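Clerthorpe Evening Classes — Drawing from Simple Objects
Handout 3: Light, edge and shadow

Bring a soft pencil, a putty rubber and 2 sheets of smooth paper. Nobuhle Pretorius has the spare boards if you need one.

We start with a single block on a plain ground. Block in the big shapes first and leave the detail alone for 15 minutes. Look for three tones on the object: the top face, the front face and the darker side edge. Rounded corners need a soft change of tone, so don't rule a line there.
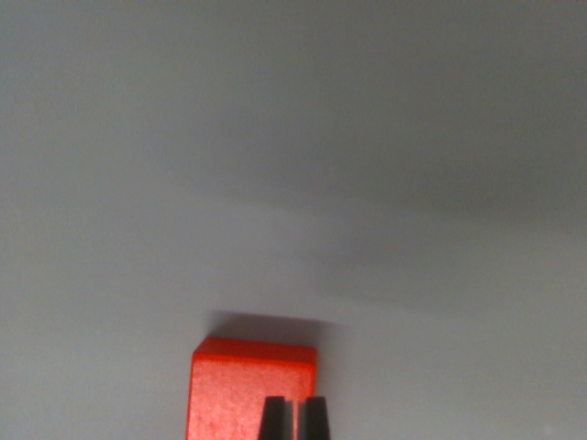
*Fig. 1. Red-orange block on pale grey. The top face is slightly lighter than the front; the shadow lies behind.*

The ground is harder than it looks. A pale surface is rarely one flat grey — in Fig. 1 it is lightest and coolest on the left and deepens towards the upper right. Lay this in with the side of the pencil and keep the edges of the broad, darker band blurred. The shadow next to the block should be darker than the paper tone around it.

Homework: repeat the exercise with a matchbox or a bar of soap, lit from one side. Agata Lombardi will collect drawings at the first class in May.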